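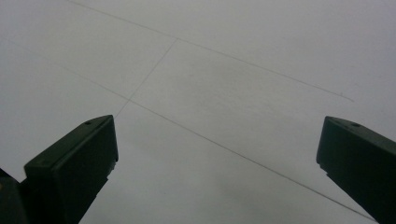
Pencil lines, very faint.

Mar 19, 2023

Finished volume 3 of Wikon on the train back from Sotley. It is a slower book than the first two. Most of it is the long walk to Wultska, and Işık hardly speaks until chapter 252, when she finds out who sold the boat. I liked that chapter a lot – four pages with no words at all, then one line.

Jianhua Lei lent me the first two in February and says the anime skips the walk completely. I'll read the rest before I watch any of it.

The shop in Sotley had volume 5 but not 4, so I left it there. They also had the box set, but it was the older printing with the small lettering and I can't read that in bed. Ordered 4 online when I got in. The artist's note at the back says the series began with a print run of 3,000, and a few of those still turn up second-hand. Out of my price range.

Soup for tea. Bed early, with volume 1 again.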